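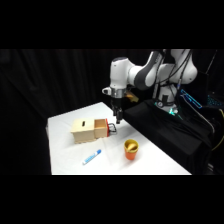 The little box with the red drawer

Jan 31, 2021

So I've gone and fallen for a box! Pale bare wood, bright red drawer front, a black wire loop to pull it by — and a slot in the top, so I can post receipts through the lid. I got it from Venla Kuusisto for two dollars and a jar of plum jam. Aarne wants me to paint the rest. No way, I love those finger joints at the corners. The blue marker is only for labels (and the orange cup is staying out of the drawer).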